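WI-124 双臂工位手持器具操作规程(搅拌、刮取类)

适用地点:Dilten 二号间,Plurnar 双臂工位
编制:Mudassar Hashmi 审核:Urmas Šimkus
生效:2023年5月5日

本规程规定单臂夹持长柄器具、在敞口容器内动作时的布置、示教、试运行和停机要求。另一臂在整个过程中处于待命状态。双臂同时接触容器的任务不适用本文件,按 WI-100 执行。 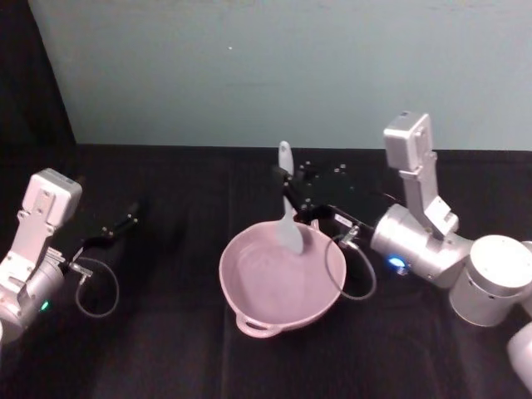
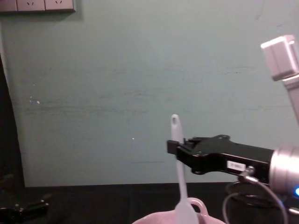
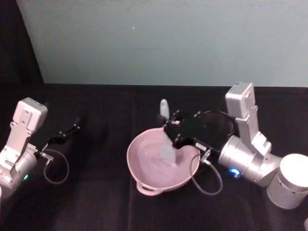 右臂夹爪夹住刮铲柄部,铲面朝下伸向粉色碗。

## 1. 术语

- **作业臂**:夹持器具的一侧。
- **待命臂**:本次任务不接触任何物体的一侧。
- **器具**:刮铲、勺、搅拌棒等由夹爪直接夹持的长柄物。
- **容器**:碗、锅、盆等敞口件。
- **净空**:两个部件之间的最短距离,按三维测量,不按俯视投影。
- **监护人**:操作期间手持停止装置、不承担其他工作的人员。

## 2. 人员与区域

2.1 操作至少两人,一人操作,一人监护。监护人不得同时看管相邻工位。

2.2 上电后人员与台面前沿的距离不小于 1650 mm,地面以黄色胶带标出。需要进入胶带以内时,先按停止装置,待两臂静止后再进入。

2.3 长发束起,不戴手套和垂挂饰物。手套会勾住夹爪侧面的紧固件,本条无例外。

2.4 参观人员站在监护人身后,不得倚靠台面。

## 3. 台面布置

3.1 铺布。台面使用深色哑光布时,布边压平,折痕允许存在,凸起的皱褶不允许留在容器底下。布的前沿不得垂到人员可能踩到的位置。

3.2 放置容器。容器放在两臂都能到达、但不需要任一臂完全伸展的区域。带双耳的容器先确定耳的方向,并写入任务单。耳的方向改变后,原有轨迹作废,从第 5 节重新开始。

3.3 清理。容器周边 100 mm 内不放与任务无关的物品。任务需要第二个容器时,其位置单独登记,并检查作业臂夹爪下放时与它的净空。深色容器放在深色布上时轮廓不易辨认,操作员应走到台侧从低处看一次,不能只凭头部相机画面判断。

3.4 插座和电源线不进入两臂的活动范围。背板或墙面上的插座如在后方,其插头和线不得搭到台面上。

3.5 容器固定。空的轻质容器容易被铲面推走。试运行阶段可在底部加防滑垫,正式运行时是否保留由任务单规定,两种状态不得混用同一份轨迹。

## 4. 夹爪、线缆与相机检查

每班开始时做一次,更换夹爪或碰撞之后再做一次。

1. 目视检查手指上的螺钉,无松脱、无突出。
2. 断电状态下轻推手指,确认无异常间隙。
3. 检查夹爪侧面的线缆接头是否插到底,锁紧环是否到位。
4. 检查线缆回环。手腕转到任务中的两个极限姿态,回环不得绷直,也不得挂住容器的耳或器具的柄。
5. 检查腕部相机支架的固定螺钉。支架有位移时停止使用,重新标定。
6. 读取手腕指示灯状态,与控制器界面核对。灯色的含义以控制器手册为准,不得凭经验推断;两臂灯色不同本身不构成故障,也不构成可以运行的依据。
7. 查看夹爪标签,编号与点检表一致。标签磨损看不清的,用控制器读出的序列号代替,并申请补贴标签。

线缆回环问题占 Dilten 停机记录的大头。2023 年初的 34 条停机记录复查后,第 4 步由原来的"线缆外观良好"改为现在的写法。

## 5. 夹持器具

5.1 由操作员将器具递入夹爪时,作业臂须处于保持状态,夹爪速度设为最低档。手握器具的上端或下端,手指不进入两根夹指之间。

5.2 夹持点取在柄部中段。柄的上端应露出夹爪,便于观察转动;夹持点以下到铲面之间也应留出一段柄,使夹爪本体不进入容器口。

5.3 夹持后做三项确认:

- 从前方看,柄与夹指的夹角与任务单一致。
- 轻拨铲面,柄不转动。
- 降低 20% 夹持力后再拨一次。若转动,说明原设定余量不足,调整后重做。

5.4 柄端有悬挂孔的器具,不得把孔所在段作为夹持点。

5.5 半透明或浅色铲面在相机中边缘较弱。需要用视觉判断铲面位置时,先在空容器上方停住,核对检出的边缘与实物是否一致。核对不合格的,改用已标定的器具尺寸计算铲尖位置。

## 6. 待命臂

6.1 待命臂夹爪不夹持任何物体,停在容器外侧,夹指方向避开作业臂手腕和相机支架的转动范围。

6.2 待命臂的线缆回环与布面之间留有间隙,不得压在夹爪下面。

6.3 待命臂保持使能。确需断使能时,先将其退到停靠位并确认制动有效。

6.4 任务脚本中必须显式写出待命臂的目标位姿,不允许留空。留空时控制器沿用上一任务的位姿,该位姿未必与当前布置相容。

## 7. 示教轨迹

7.1 轨迹分五段:接近、下放、动作、提起、退出。各段之间设停顿点,可单独回放。

7.2 接近段。器具在容器口上方水平移动,铲尖高于容器边沿和耳。容器有高出边沿的耳时,以耳的最高点为准。

7.3 下放段。沿柄的方向进入,先到容器中部再靠近内壁。不得从容器外侧斜切过边沿。

7.4 动作段。铲面贴内壁时以力限制为主、位置限制为辅。力阈值写入任务单,缺少阈值的任务单退回编制人。每改变一次铲面角度,重新检查夹爪与边沿的净空。

7.5 提起段。铲面全部高出边沿后才允许横移。

7.6 退出段。作业臂退到停靠位,器具仍由夹爪夹持,等待操作员取下。不允许在容器上方松开夹爪。

7.7 示教时从两个方向观察:一个俯视,一个接近台面高度。俯视适合判断铲面在容器内的位置,低位适合判断夹爪与边沿、线缆与台面的距离。只有一路画面时,不得批准轨迹。

## 8. 试运行

| 步骤 | 容器 | 速度 | 放行条件 |
|---|---|---|---|
| A | 移走 | 最低档 | 全程无报警,线缆无拉紧 |
| B | 放入,空 | 最低档 | 容器无位移 |
| C | 放入,空 | 任务速度的一半 | 容器无位移,柄无转动 |
| D | 按任务单 | 任务速度 | 连续三次合格 |

任一步不合格,退回上一步,不得在当前步骤反复重试。修改过轨迹点的,一律从步骤 A 开始。

容器位移的判定:铺布时在布面做两处可擦除标记,与双耳对齐,运行后对照。仅凭底部外缘判断误差较大,圆形容器原地转动时尤其看不出来。

## 9. 停机与恢复

9.1 出现下列情况之一,监护人立即停机,不需征得操作员同意:

- 器具在夹爪中转动或滑移;
- 容器移动或倾斜;
- 线缆挂住任何物体;
- 待命臂发生任何未写入脚本的运动;
- 指示灯状态与控制器界面不一致;
- 有人越过黄色胶带。

9.2 停机后先看线缆,再看器具,最后动机械臂。器具仍在容器内时,用手动模式沿柄的方向提起,禁止直接回停靠位。

9.3 器具卡在耳的孔中时,先由一人扶住容器,另一人手动点动退出。扶容器的人只接触容器外壁,点动使用最低档。

9.4 恢复运行前,在停机记录中填写原因。原因不明的写"不明",并从步骤 B 重新试运行。

## 10. 记录

每次任务保存以下内容:

- 任务单编号和轨迹版本;
- 容器型号、耳的方向、是否使用防滑垫;
- 器具型号和夹持点到铲尖的长度;
- 夹持力设定值和力阈值;
- 两臂夹爪编号;
- 停机次数和原因;
- 操作员与监护人签名。

命名格式:`任务单编号_轨迹版本_序号`。文件名中不写人名。记录存放在 Plorov 目录下,停机记录另存一份到 `stop_log`。

## 11. 常见偏差

**夹持点过低。** 夹爪本体接近容器口,下放段净空不足。处理:重新夹持,不要通过抬高动作段来补偿。

**防滑垫状态未登记。** 试运行合格,正式运行时容器移动。处理:补登记,从步骤 B 重做。

**待命臂位姿沿用旧任务。** 脚本检查时搜索待命臂目标字段,空值即不合格。

**换布后未复位。** 换布会抹掉对位标记,应重新对位并登记。仅抚平布面但移动过容器的,同样处理。

## 12. 修订

下次修订定于 6 月,待定事项两项:第 5.3 条的降力比例是否按器具材质区分;第 7.4 条的力阈值是否由 Siddiqui 模板统一给出。修订前,以任务单中已批准的数值为准。意见以书面形式交 Urmas Šimkus。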